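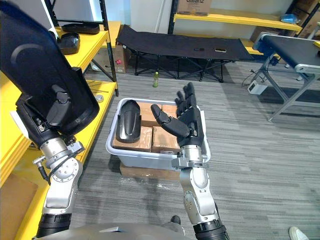
Greslow makes one thing, and we have been making it long enough to be fond of it. It's the Trititz kit - a pair of arms, a pair of five-fingered hands and the software that lets them pick parts from shelves and put them into totes, or take them out again. Most of our working days are spent on tote work of one sort or another. Glossy curved black plastic parts in a shallow grey tote, with taped cardboard boxes sharing the space, is the kind of job we love, as a shiny curved surface gives a hand very little to hold on to and a full tote leaves it very little room. When one hand has a part up in the air, the other has to know where it can wait without getting in the way, and we have probably spent more hours on that waiting hand than on anything else we do.

Who we are

We're a small firm. Leonor Cordeiro started Greslow after years of looking after packing lines, where she kept seeing the same thing: lovely fast machines at either end, and in the middle a person bending over a tote all day. Her first attempt at a two-armed picker was built on her own kitchen table and could move a tea towel from one side to the other in a little under five minutes. She was delighted with it. (The tea towel is still in the office.)

Judite Tavares joined when there was a second arm to look after and now leads everything to do with hands. If you ring us with a question about grip, you'll get Judite, and you should have a cup of tea ready, for she will want to know what your parts are made of, how they're stacked, who stacks them, and whether they arrive the same way up every time. They never do. She likes that.

The rest of us write software, build arms, visit customers and pack kits. Everyone spends time on the floor with a working kit, whatever their job title says. Our accounts person has taught a pair of arms to sort seed packets and did it rather well.

What's in the kit

Trititz comes as a body with two arms and two hands, a head camera, a control box and all the cables you need to join them up. It works at tables, at shelving and down at floor level, and it can stand beside a conveyor if you have one. You don't need to rebuild your room for it. We ask for a flat floor, a socket and enough space for the arms to swing out fully on both sides.

The hands are the part we get most excited about. Five fingers sounds like showing off when two will pick up a box perfectly well, and for plain boxes we'll tell you so. But real totes are mixed. You get a box, then another box, then something curved with a bracket sticking out of it, then a bag. A hand with fingers can change its mind about how to hold the next thing without stopping for a tool change, and when you watch it happen for the first time it's a real pleasure.

Teaching it a new job is done by showing. One of your own people guides the arms through the task, the kit records what was done, and then you do it again with the parts in different places. For a simple job, 70 good showings is usually where we suggest you stop and try it out. Trickier parts need more. The hardest one we've taken on so far needed 154, and the last few of those were done by Judite on a Saturday when she was supposed to be at her sister's.

What it's good at, and what it isn't

We'd much sooner you knew this before you got in touch.

It's good at mixed totes, awkward shapes, light and middling weights, and jobs that change every few weeks. It copes well with parts lying on their side or leaning on each other. It's patient in a way that people, quite rightly, aren't.

It's slow next to a machine built for one part only. If you make a single item all year round and it never changes shape, buy that machine - you'll be happier. It also struggles with anything clear. Thin plastic sheet and film are hard for the camera to make out, and we're still working on it. Wet parts are beyond it for now, and so is anything you'd be nervous about handing to a careful stranger.

Heavy lifting isn't in its line either. We get asked this a lot, so please do tell us the weight of your heaviest part when you write.

How a trial works

You send us a crate of your parts, along with the totes or boxes they normally live in. Please send the scruffy ones too. Brand new samples, beautifully wrapped, tell us very little about what your kit will meet on an ordinary morning.

We set up the job here first, on our own shelving, and send you the recordings, including the drops and the fumbles. If it looks promising, one of us brings a kit to you and stays for 5 working days. By the second day your own team should be doing the teaching and we should mostly be standing about with coffee. At the end you keep the recordings and our notes whether you go ahead or not.

The longest-running trial we've had was with Amaral, who pack trim and covers for garden machines. They began with a single shelf of parts and kept finding more things to try, and by the time we left their packers had a list on the wall of 94 different items they wanted the arms to have a go at. We've got through over half. A few of the others went straight into Judite's drawer of favourite problems, where they're still being worked on.

Their packers also gave us the best change we've made to the kit, a pause button big enough to hit with an elbow. It's been on every one since.

Where we're going

Our next piece of work is called Skurness, and it's a softer skin for the fingertips. The current ones hold cardboard very well and shiny plastic fairly well, and we'd like to stop saying "fairly". Early samples have been on test since November. Some were too sticky and wouldn't let go, which made for a funny week, but the newest batch is promising and we're hoping to offer it as an add-on that existing customers can fit themselves with a small screwdriver.

We're also rewriting the handbook. The old one was put together by engineers for engineers and had a whole page on cable bend before it told you how to switch the thing on. Leonor has banned that page to the back.

Come and see it

We like visitors! Bring a part with you, the odder the better, and we'll have a go at it while you're here. Wear flat shoes, allow a whole morning, and expect to be handed the controls at some point. Schools and colleges are very welcome too, in groups small enough that everyone gets a turn.

To arrange a visit or a trial, use the form on our contact page and tell us a little about what you pack. Leonor reads all of them and will usually answer the same day, or the day after if she's out with a customer.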